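How I Keep a Reading Journal for Books With Too Many Narrators

I love a novel with a big cast, but I have the memory of a goldfish. Last September I was 80 pages into Dedside when I realized I had mixed up two sisters the whole time, and I had to go back to page one (so annoying!). After that I started keeping a narrator journal, and a few of you asked how I set mine up, so let's go.

You need a notebook and a pen. That's it. I've tried apps and I always wander off to check my messages.

First, give every narrator their own page. Don't do it all up front from the table of contents, wait until they speak. Write the name at the top and the page number where they first show up. In Osteo the grandmother doesn't get a chapter until page 423, and I nearly missed that she'd been in the background of everybody else's story.

Next, write down what they want. One sentence, in your own words. If you can't do it after two chapters, leave a blank and come back. I still have a blank for the ferry pilot in Gurnar and I finished that book weeks ago.

Then copy out one line that sounds like them. I pick something short, the kind of thing only that person would say. My friend Yuk-lan Chiang does this with dialogue only, but I like the thinky bits too. When I get lost later I read my one line and the voice comes right back.

After each sitting, stop for 10 minutes and add who met whom. I draw arrows between names on a page at the back. It gets messy! Mine for Işık looks like a plate of noodles - five narrators, two timelines and a wedding.

When you finish, don't write the review the same day. Sleep on it, then read your journal from front to back and mark the three or four notes that still feel true. Those are your review, more or less. Ilgın Coşkun from my book group skips this part and writes hers straight off, and they're great, so do what suits you.

If you read on an e-reader, use the location number. My copy of Işık stopped at 1529 and I just write "loc" in front of it.
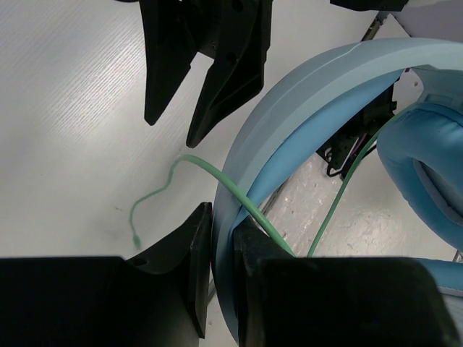
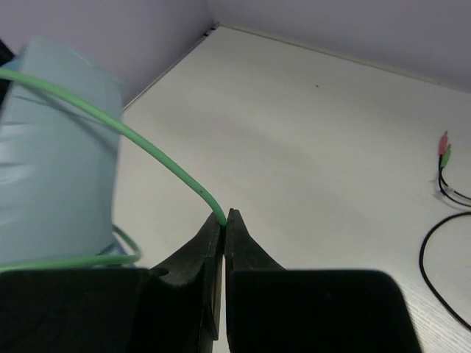
Black gripper fingers, with a mint-green cable in the second photo.

Next up I'll do the same thing for short story collections, where you need a different kind of page altogether. Tell me which book has the most narrators you've ever had to keep straight!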